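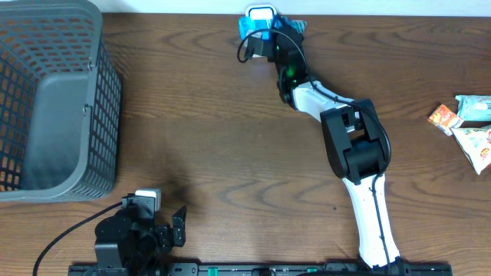 Basket Storage and Table Clearing in a Shared Workroom
Final Project Report
Submitted by Aidan Keane
Department of Household and Interior Studies, Govton College
02/11/2020

1. Introduction

Shared worktables in student buildings are used by many people in the course of a day, and objects left on them tend to remain there. The purpose of this project was to determine whether a single open basket, kept on the table itself, would shorten the time needed to clear the surface between users. The study was carried out in the second-floor workroom of the Staltach Building, which is used for group assignments, repairs, and general study.

The project was limited to one table and one basket. Shelving, drawers, and wall storage were considered at the proposal stage and set aside, as the department did not permit changes to the walls or to the furniture.

2. Background

An earlier report in this course, prepared for the Anix reading room, compared closed boxes with open trays. Its author found that users disliked lifting a lid in order to put away a small object, and that closed boxes were often used as a surface on which to stack other things. That report recommended open containers but did not test any with perforated sides. The present project takes up that question in part.

3. Materials

3.1 The table

The workroom table has a brown wooden top with a strongly marked grain. The dark lines run lengthwise for the most part and open into loops and ovals toward the middle. The pattern matters to the project in one respect. Small dark items, such as screws, pen caps, and cable ties, are difficult to find against it, and several participants reported leaving such items behind simply by failing to see them.

The surface also reflects the room lighting. In places the shine makes the grain look pale, and these areas were the easiest in which to notice crumbs and dust.

3.2 The basket

The basket is dark gray plastic with a thick, rounded rim and a grid of open holes in the walls. It was selected over two other containers for the following reasons.

The contents can be partly seen from the side.
It has no lid.
It can be lifted with one hand when lightly loaded.
Dust does not collect in it as readily as in a solid bin.

The main disadvantage is that thin objects can pass through the openings. Pencils were found to slide out when the basket was tilted, and a small zippered pouch was added in the second week to hold them. The pouch was stored inside the basket during use and removed at the end of each session.

4. Procedure

A total of 19 participants took part, all of them regular users of the workroom. Each completed one session without the basket and one session with it. At the start of a session, 21 everyday objects were laid out on the table in a fixed arrangement. The participant was asked to clear the table for the next user and to stop when satisfied that it was ready.

In sessions without the basket, objects were carried to a side shelf. In sessions with the basket, objects were placed in it first, and the basket was then carried to the shelf. The basket was positioned at the left side of the table, with the remainder of the top left open as working space. A position at the center was tried in a preliminary session and rejected -- participants moved the basket before doing anything else, and the time spent on this affected the result. 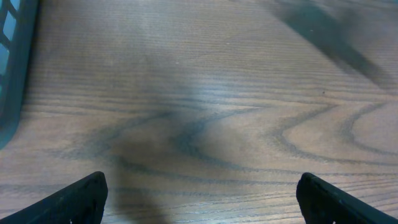
Figure 2. Tabletop surface with the basket at the left.

The table was wiped with a dry cloth before every session. No cleaning product was used, at the request of the building office.

5. Results

The median clearing time with the basket was 45 seconds shorter than the median time without it. Of the participants, 18 were faster with the basket. The remaining participant was slower, having chosen to sort the objects by size before placing them inside.

The number of items overlooked did not change in any meaningful way. A basket gives an object somewhere to go, but it does not make a dark screw easier to see on dark wood. Items near the far edge were missed more often than items close to the user.

Comments collected after the sessions were generally favorable. The most frequent complaint concerned the space taken up by the basket while work was in progress. Two participants suggested hanging it from the end of the table -- this was not tested.

6. Discussion

The shorter times are explained mainly by the reduced number of trips to the shelf. It is likely that a tray of similar size would have produced a comparable result, although long objects would have been less secure in one. The perforated walls had little influence on speed. Their value lay in allowing the next user to check what had been put away, and McGrath Hall, where a similar workroom is planned, may wish to consider this when ordering containers.

The study has clear limits. The same objects were used throughout, and participants knew the arrangement by their second session. The order of the two sessions should have been alternated, and was not. Some part of the improvement must therefore be attributed to practice.

7. Recommendations

One open basket should be kept on the table, at the left side.
A pouch or small cup should be provided for pencils and loose hardware.
A plain, light-colored mat should be tested as a work surface for tasks involving small parts.
The basket should be emptied at the end of each week in term.

8. Further Work

A second round of sessions is proposed for later in February, with the order of conditions alternated and a mat in place. The object list and the timing sheets are held with the department office and may be consulted on request.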